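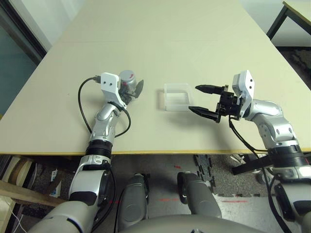 Chapter 4
Who Does the Agent Work For?

When I bought my first house, in Trandoldale, I told the listing agent exactly how high I could go. She was friendly, she'd brought cookies, and I was 26 and very tired of my apartment (the one over the bowling alley, if you read Chapter 1). Guess what I ended up paying! She hadn't done a thing wrong, either. She worked for the seller, it said so on a form I'd signed in the driveway, and I hadn't read it.

So this chapter is about agency, meaning who represents whom in a sale and what they owe each other. It's the part of the licensing course my students at Veres like to skim, and it's the part that gets people sued.

We'll start with the listing agreement between a seller and a brokerage, then do the same for buyers. After that comes dual agency, where one brokerage sits on both sides of a deal. Some states allow it with written consent and some don't, so look up your own rules before you get to the exercises – I mean it.

You'll want these words handy: principal, fiduciary, disclosure, commission split, dual agent. I'll explain each one when we get to it, and they're all in the glossary too.
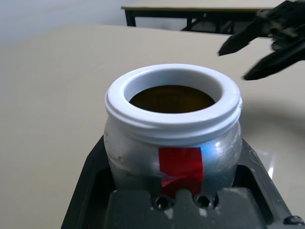

4.1 The Listing Agreement

Let's take a small house on Kulham Street. The owner wants to sell by June and signs with a brokerage called Prirum Realty. From the minute she signs, she's the principal and Prirum is her agent. Prirum owes her loyalty, honest accounting, reasonable care and a closed mouth about anything that could hurt her price, such as the fact that she's already put $2000 down on a moving truck and a storage unit.

Now suppose a buyer walks in and asks Prirum's agent, "Would she take less?" Write down what you'd say before you read on. I've asked this in class for 17 years and I still get answers that would land somebody in front of the licensing board.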